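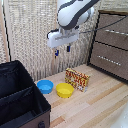 Figure 3. Arm above the tabletop, fingers open.

Setting up a match day in Zikent Fixtures

Complete this section before the club's first home game. You need a club administrator login and the squad list for the season.

1. Sign in and open Season, then Home Games.
2. Select the fixture and enter the kick-off time. Use the 24-hour clock.
3. Choose the ground. If you play at Gornthorpe, pick Main Pitch or Lower Pitch. The two have separate gate lists.
4. Enter the ground capacity. The default is 500. Main Pitch at Gornthorpe should be set to 710.
5. Under Squad, tick the players who are available. Suspended players are greyed out.
6. To mark a player's last home game, open their record and switch on Final Appearance. The name then goes on the pre-match announcement sheet.
7. Press Publish.

Note: Guest tickets for departing players are limited to three per player. To raise the limit, see Ticket Allowances.

Note: The announcement sheet prints names in shirt number order. Drag a name to move it.

Caution: Changing the ground after you press Publish cancels every ticket already issued for that fixture. Export the ticket list first.

If the team sheet does not appear within 10 minutes, sign out and repeat step 7.

Section last revised 22 February 2024, Y. Usman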